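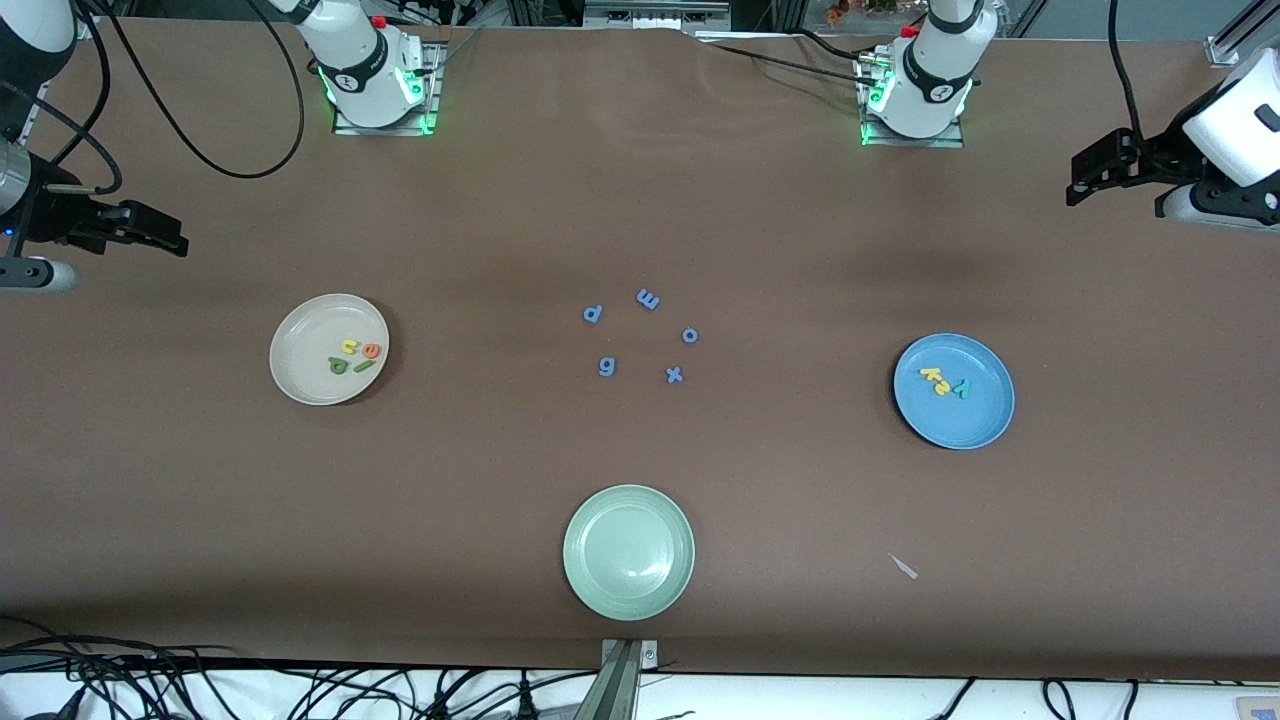 Two-armed letter sorter takes shape at Grestden workshop

A pair of robot arms is learning to sort foam alphabet letters onto plates at the Grestden shared workshop, where members have spent the past 13 weeks putting together a two-armed bench they call Inus.

The build is led by Kyung-hwa Cha, a former line technician, and Hanne Suominen, who teaches evening sewing classes in the same building and joined the project after helping with the table covering. Both arms are mounted at the far side of a wide table and reach in toward the middle from either side.

The job sounds simple. Letters are dropped on the brown surface and the arms have to pick them up by colour and put them on the right plate. Foam letters are light, they bend when gripped and they come in 26 different shapes, some with thin strokes and some with holes in the middle.

"The l is the one that gives us grief," Cha said. "It's thin, it lies flat, and if the gripper comes down at a bad angle it just pushes it along the table."

The group bought the arms second-hand in April with money from membership fees and a parts sale. Other costs, including brackets, cable and plates, have come to $338 so far. The plates came out of Suominen's kitchen cupboard.

Members have logged nine full evenings of trial runs. In each run a person first guides the arms through the task by hand, and the recordings are then used to train the control program, which was written by workshop members and is named Su. Cha said the program now handles the rounder letters well but still mixes up its grip on letters lying on their sides.

Handing a letter from one arm to the other is the next step. At present each arm works mostly on its own half of the table, and a letter that lands near the centre can be picked up by either one. The group wants the arms to settle that without stopping, and to pass a letter across when its plate is on the far side.

Suominen is working on the covering. The brown material cuts down on glare from the overhead lights but tends to bunch near the arm bases, and she plans to sew a fitted version with openings for the mounting plates.

"I came in to hem a tablecloth, more or less," she said. "Now I know what a parallel jaw is."

The cabling is also due for a tidy-up. Cha wants the lines under the table tied back and labelled before the bench is used by anyone outside the group.

The workshop plans to run Inus at its next open evening, from 6:30 p.m., at the Mindent Street entrance. Visitors will be able to scatter the letters themselves. Entry is free, and children need to come with an adult — the arms will be running behind a barrier.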